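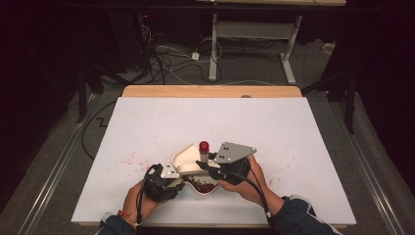 Issue 46, page 18

Review: Cruzado hand-worn grippers, pair

The Cruzado is a pair of black grippers worn on the hands and used to record demonstrations for a robot arm. We ran the pair at our Grirton workshop from November on, mostly against the older Callow handheld set, which we have used for 2 years.

Fit is the first difference. The Callow is held by a pistol handle and gets heavy by lunch. The Cruzado sits on the fingers, and the wrist stays free to turn. Long sleeves are fine, but the cable from each unit runs back along the wrist to the cuff, and it needs some slack there. The cable on the right unit is the thicker of the two and stiff enough to notice when you reach across the table.

Most of our trials were small tabletop jobs, such as holding a small bottle upright over an open cream container with little dark red, brown and green pieces in it. The jaws on the right unit come to a point, and they get into tight spaces beside the bottle that the wide Callow pads never could. For steadying the side of a container, the left unit is good enough – the tips are dark and grip lightly, so a heavy tub can swing if you pick it up off center.

Each unit has a metal plate on top. They make the grippers wider than they need to be, and with both hands working over one container the plates and cables take planning. We bumped them together often in the first week and less after that.

Recording went through the Weraria controller, which found both units every time we plugged them in. Over the test we saved 3622 clips. The software loses the left unit if its cable is tugged, and a restart is the only fix. The Callow has never done this.

Setup takes longer than the manual says, mainly the finger straps. Spare straps are sold only as a full set.

For fine two-handed work we would pick the Cruzado. For lifting boxes and other plain jobs, we still reach for the Callow.

Reviewed 17 January 2022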